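Zemix announces October tour and confirms new singer

Published Wednesday, August 6, 2025

The electronic pop group Zemix has confirmed that it will go on tour again in October, after a break of almost two years. The group also confirmed what many fans were already guessing since spring: a new singer has joined, and she will perform under the single name Jabłońska.

The news was given in a short statement on the group's own page on Tuesday evening. The statement has only a few lines. It says that the group is "rested, a bit older and very ready", and that the new songs are written for five people on stage, while the earlier line-up had four.

Zemix started in Stornedness, a small coastal town, where the members were playing in the back room of a music shop. Their first record was sold by hand after concerts, in 307 copies, each with a number written on the cover. These copies are now difficult to find, and collectors are asking high prices for them. The second record, Pitmont, made the group known outside the region. It was named after the street where three of the members shared a flat at that time.

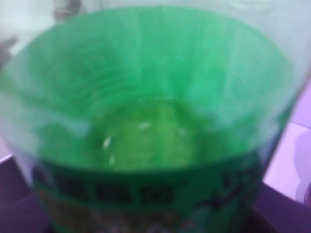

After Pitmont the group played 245 concerts in less than three years. In interviews from the last part of that period the members spoke openly about being tired. The previous singer left after the final concert, and both sides said then that the decision was made in friendship. She has not released any music since, and the group asks fans to respect her wish for a quiet life.

For several months there was no information at all. Then, in March, a short recording appeared on the group's page without any title. It was less than one minute long and had a female voice which nobody could recognise. Fans started to compare it with singers from other groups, and in one forum the discussion reached 273 messages before the moderators closed it.

Now it is known that the voice belongs to Jabłońska. She studied choir conducting and was singing for some years in a vocal ensemble which performed mostly old church music. She is not known to the wide public. The group says they met her when both were recording in the same building, and that she was invited first only to sing the backing parts on one song. During that week she was asked to try the main part as well.

Jabłońska wrote a few words of her own under the statement. She thanked the group for its patience and said that she has learnt all the older songs, but that she will sing them in her own way. "I do not want to copy the voice which people love," she wrote. "I hope they will have also some place for mine."
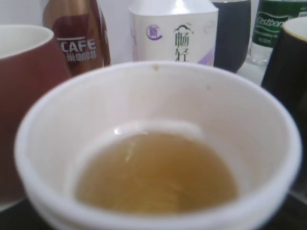

Reactions of the fans are mostly warm. Many comments welcome the new singer and ask for the dates as soon as possible. Some people are less happy and believe that the group should have taken a new name for this new period. A few are asking if the slow songs from the first record will return to the programme, as they were almost never played in the later concerts. The group answered one of these comments with a single word, "perhaps".

The tour will open in Stornedness, in the old customs hall, where Zemix recorded the video for its first single. The hall is not big and the group expects that tickets will finish quickly. For this reason each person can buy two tickets at most for that evening. The other towns will be announced at the end of this month. It is already known that the group will play indoors only, and that there will be no festivals this year.

Ticket prices are not published yet. Persons who are registered on the group's mailing list will receive a code and can buy one day before the general sale. The code works one time only and cannot be given to another person. Those who registered before the break do not need to do it again, but they should check that their e-mail address is still correct. 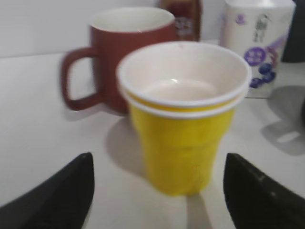
There is less information about the new record. The statement confirms that it exists and that the recording is finished, but gives neither the title nor the date. One of the new songs will be released in September, before the tour. According to the group it is faster than the songs on Pitmont and uses real drums for the first time, played by the fifth member on stage. The name of the drummer has not been given.

The cover is again made by the same small studio in Stornedness which prepared the two earlier ones. The first record will also be printed again, this time without the numbers by hand, so that the original copies remain different from the new ones. It will be sold at the concerts and later in shops.

The group does not plan to give interviews before the opening concert. A longer conversation with all the members, including Jabłońska, will be broadcast on local radio in Stornedness on the afternoon of the first show. Listeners can send their questions to the station by e-mail until the end of September.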